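Quick guide for anyone who has to pull the quarterly growth numbers and turn them into the one-page note. Written fast, March 2019, will tidy later. Vasanthi Siriwardena wrote the old version, most of the steps are still hers.

## Before you start

You need:

- the GDP release, constant prices AND current prices (two separate tables, people always grab one)
- last quarter's note, for the layout
- the Cedik workbook, latest copy from the shared drive
- a calculator or whatever, for checking

Don't start from a news story. Newspapers mix up quarterly and annual growth all the time and you'll spend the morning chasing a number that was never in the table.

## Step 1 – get the right series

Open the release, go to the constant price table. Constant price = inflation taken out. If the headline in your note says "the economy grew", it means this one. Current price figures are only for the debt and tax ratios at the bottom.

Copy the whole column, not just the new quarter. Old quarters get revised. In February we had a note go out with a new number sitting next to three stale ones and the growth rate was garbage.

Paste into the tab called RAW. Values only. If you paste with formatting the dates turn to text and the lookup breaks.

## Step 2 – pick your comparison

Two choices:

**Year on year.** This quarter against the same quarter a year ago. Use this for the headline. Takes care of the seasons, harvest, holidays, all that.

**Quarter on quarter.** This quarter against the one before. Only with the seasonally adjusted series. If the table doesn't say "seasonally adjusted" somewhere in the title, don't do it.

Say which one you used in the first sentence of the note. Every time.

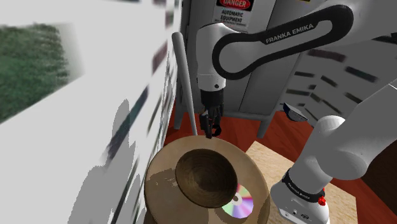
**Economic Briefings Team**

## Step 3 – work out the rate

New number minus old number, divided by old number, times 100. That's all it is.

Worked one, index points. Old quarter is 2866, growth is 3 percent, so the new one should be just under 2952. If your sheet gives something wildly different you probaly divided by the new number. Easy to do.

One decimal place in the note. Keep the full figure in the sheet and round at the very end. Rounding twice is how two tables on the same page end up disagreeing.

## Step 4 – percent vs percentage points

Growth goes from 7 percent to 3 percent. That's a fall of four percentage points. It is not "a fall of 4 percent". Search your draft for "percent" and read each one before you send.

Also "slowed" and "shrank" are different words. Slower growth is still growth. Shrank means the rate went below zero.

## Step 5 – the breakdown

Readers want to know where it came from. Fill in the tab called PARTS:

1. Household spending
2. Government spending
3. Investment
4. Exports minus imports
5. Inventories

Contribution = the part's growth rate times its share of GDP in the base quarter. Shares are already in the workbook but check the base year hasn't moved. Imports go in as a minus. Add the contributions and you should land near the headline. Small gap is fine, put it in the row marked "other". Big gap – go back to Step 1, its nearly always a paste that slipped a row.

## Step 6 – company color

One short paragraph, that's the limit. Usually we take something from the firms that answer our survey. Last round it was Liltent on orders, Louro on hiring and Sultov on freight costs. Good mix, different sectors.

- Ask before quoting. Email is fine, save the reply.
- Never use one firm to explain the national number. Write "Louro said it had put off hiring", not "hiring fell, as Louro shows".
- If a firm's comment goes against the data leave it in. Readers like that and it keeps us straight.

## Step 7 – write it

Order for the page:

- Headline rate, and what it's compared with
- Last quarter's rate, revised figure if there is one
- Biggest contribution up, biggest down
- Company paragraph
- Forecast line, with the source named
- Chart

Short sentences. No "robust", no "headwinds". If a forecast is ours say so, if it's somebody else's give the name and the date it came out. Forecasts and actuals should never share a line style on the chart – solid for actuals, dashed for the rest.

## Step 8 – check and send

Get a second person to redo the headline rate from the release, not from your sheet. Then read the note out loud once.

Save as PDF, quarter first in the file name, then the word "growth". Drop the workbook in the same folder. Lock the RAW tab.

If the release gets corrected after you've sent, put out a new version with "revised" at the top and list what changed. Don't swap the file quietly, poeple have already forwarded the old one.

Inflation note has its own page, different tables, don't use this one for it.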